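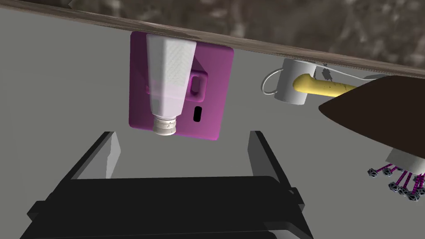 My grandmother kept her sourdough starter in a chipped blue crock on top of the refrigerator, and when I was little I was convinced it was some kind of pet. She fed it, she talked to it, she draped a dish towel over it at night. When we drove up to the lake in July she would bring it along, riding on the floor of the back seat between my feet, and my job was to keep it from tipping over on the curves. I took that job very seriously.

I've been baking my own bread for a little over two years now, and I still don't have anything close to her patience. But a few of you wrote after my last post asking how I got started and whether it's worth the mess, so I thought I'd sit down with my coffee and tell you the whole long story (you've been warned!).

It began with a class. My friend Itziar Ibarra had signed the two of us up for an evening at Collado, the little bakery over on the hill that used to be a shoe repair place, and I went mostly for the company. I remember it was raining hard and I had on the wrong shoes. There was flour all over the place and the windows were completely fogged, and the woman teaching us slapped a piece of dough on the counter so hard that I jumped. "Don't be polite with it," she said. I'm polite with everything, so that took some getting used to.

We each went home with a spoonful of starter in a jelly jar. Itziar named hers Evimura, after a character in a story she used to make up for her kids. Mine never got a name. I tried a few and they didn't stick, and by now it would feel strange, like naming a cat you've had for years.

The first loaf I made was a brick. I mean that I could have propped a door open with it. I had read somewhere that the kitchen temperature didn't matter very much, and maybe it doesn't in some kitchens, but mine is on the north side of the house and in winter you can see your breath in there before breakfast. The dough just sat in the bowl looking at me. I baked it anyway, and my husband ate two slices with a great deal of butter and told me it had character.

The second one was worse. The third one I forgot about overnight, and it crawled out of the bowl and halfway across the counter, and that is how I learned that a cold kitchen and a long night will get you a lot further than a cold kitchen and a short afternoon. I scraped it all back together, shaped it as well as I could, and baked it without much hope. It was lovely! A bit flat, a bit sour, but with a real crust that crackled when I took it out. I stood by the oven and listened to it. Then I called Itziar, who was at work and couldn't talk, and held the phone up to the bread anyway.

So now I do everything slowly. I mix in the evening after the dishes are done, usually while the radio is on, and I let it rest for 45 minutes before I add the salt. Then I fold it a few times, whenever I happen to walk past, and go to bed. In the morning I shape it and tuck it into a basket lined with an old linen napkin, and it goes in the oven once it looks puffy and a little sleepy. I know the books have a better word for that. I bake it covered for the first part and uncovered for the rest, 44 minutes altogether, and I've stopped peeking, mostly.

The flour has been its own adventure. For a long time I bought whatever the grocery store had on the bottom shelf, and it made perfectly good bread. Then last fall we stopped at a farm stand on the way home from my sister's and I picked up a sack from a mill called Sendetti, stone ground, speckled all over, and oh my goodness the smell. It drinks up more water than I'm used to, so the first time I used it I ended up with something I could have hung wallpaper with the next day. I add the water a bit at a time now. If you switch flours, keep some back and see how it feels in your hands before you pour in the rest.

People ask me about equipment and I'm afraid I'm no help at all. I have a heavy pot that was a wedding present, a bowl with a crack in it, and a kitchen scale that only works if you lean it slightly to the left. I did buy a proper scoring blade and I've cut myself with it more often than I've made a nice pattern, so most of my loaves get one long slash down the middle.

What I didn't expect was how much bread I'd be giving away. The neighbors get one, the mail carrier got one at Christmas, and the man downstairs from Itziar trades her tomatoes for hers all summer long. My own starter has gone off in jelly jars to at least a few kitchens on our street, and one of them went all the way to Aneck with my niece when she moved for school. She sent me a picture of her first loaf last month. A brick! I was so proud I could hardly stand it.

I still have the blue crock, by the way. My mother found it when she was clearing out the basement and drove it over to me wrapped in a bath towel, on the floor of the back seat. It has a hairline crack near the bottom now, so I don't trust it with anything runny, and it holds my wooden spoons next to the stove. Next week I'm going to try her rye, if I can make out her handwriting. The card says to add molasses "until right."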